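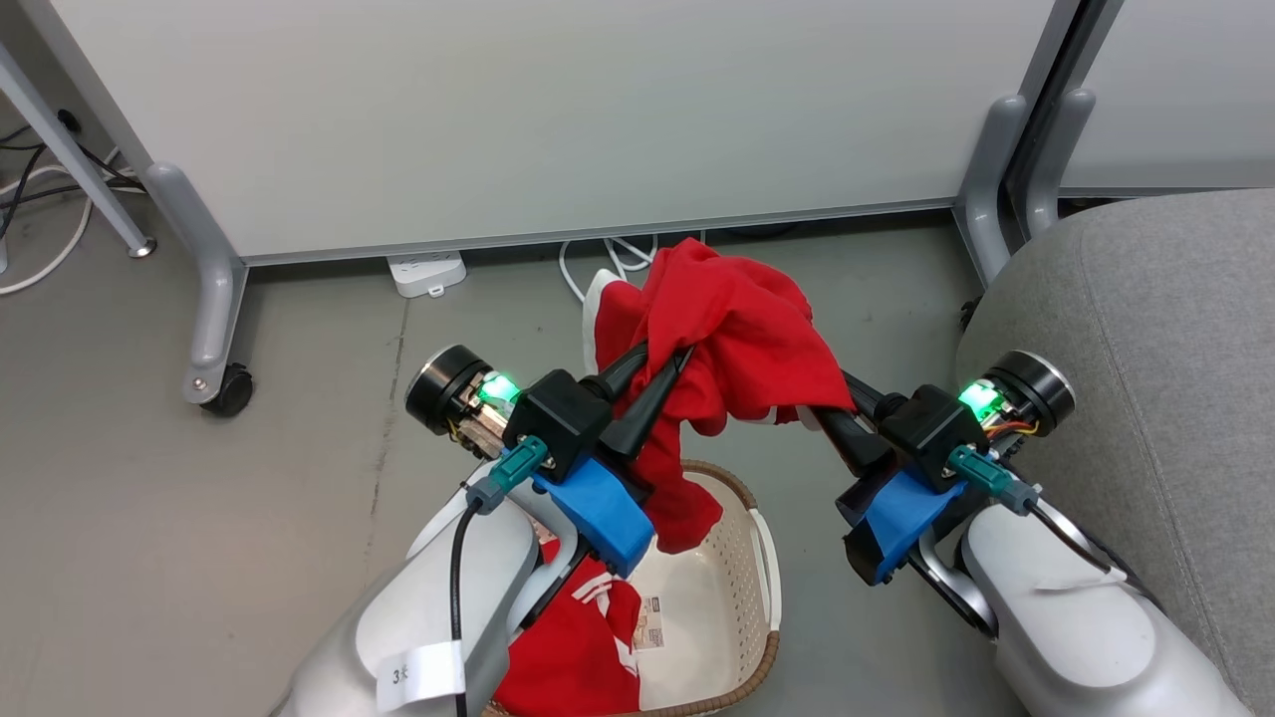
Pirihi two-arm build: frequently asked questions

What is Pirihi?
A pair of robot arms we are building at the Oketon shared workshop. The current job is laundry, mainly picking up shirts.

Who works on it?
Declan Tipoki does the wiring and Bronwyn McPhee writes the software. Trudy Tamihana prints the parts.

Are the blue brackets printed?
Yes. They clamp around the gripper bodies. Files are on the downloads page. Print them at 80 percent infill. Lower settings cracked at the screw holes.

What do the green lights mean?
The small board at each wrist has power. If one is off, check the teal connector first.

How much has it cost?
1,793 dollars up to March, arms included. Tools belong to the workshop and are not counted.

Why red shirts?
They show up well against a gray floor. Dark socks are still a problem.

Can it fold?
No. It grips and lifts. Folding is on the list after the new finger pads.

Can I use other grippers?
Yes, if they have two fingers and fit the bracket. You will have to redo the calibration.

Can I come and see it?
Evenings after 6. Email Bronwyn first.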